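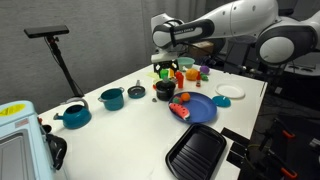 Why does the arm drop a few millimeters when the gripper lets go of a heavy part?

The payload setting is still the one for a loaded gripper. The controller keeps pushing up against a weight that has left, overshoots, and then corrects downward. Reset the payload at the release point and the dip goes away in most cases.

Gendholm Payload Guard, part 3028
Inline load check for tabletop arms

The Payload Guard sits between the wrist flange and the gripper and compares the measured load with the load set in the program. If the two disagree for longer than the set time, it opens the stop circuit. The arm then holds position on its brakes until someone acknowledges the fault at the controller.

Safety notice for units with firmware 2176

Units shipped with firmware 2176 can miss a load mismatch after a warm restart. The zero offset is read before the sensor has settled, and the error is carried through the whole shift. The status light stays green. In the Prutside test cell this led to a gripper closing on a pan handle with the wrong force limit and the arm pulling the pan against a fixture. The gripper fingers were bent. There were no injuries.

The fault does not occur after a cold start. Until the firmware is replaced:

Power the unit down fully before each shift. Do not use the restart button on the controller.
Run the zero check with the gripper open and empty. A reading over 17 grams means the offset is wrong.
Keep hands out of the work area during the first cycle.
Do not bypass the stop circuit to clear a repeat fault.

Replacement firmware has been available since February. Loading it erases the stored tool table, so write down the tool weights first. Units bought through Ondano need the Ondano cable for the update; the standard service cable will connect but stops partway.

Mounting

Flange screws are supplied. Tighten in a cross pattern and leave slack in the cable loop at the wrist. A tight loop adds a side load that shows up as drift when the last joint turns. The Ammann adapter plate fits without changes, but its weight must be added to the tool entry.

The Payload Guard is not a substitute for a risk assessment or for guarding.

178 shares | 3 comments

Comments

Ours passed the zero check and still tripped on every third pick. The cable was pulled tight at the wrist. Fixed with a longer lead.

Does the update keep the stop delay setting? I lost the tool table and would rather not lose both.

Reply from Gendholm support: The stop delay is kept. Only the tool table is erased.

Related items

Gendholm flange spacer
Ondano service cable
Ammann adapter plate
Replacement gripper fingers, pair
Firmware update instructions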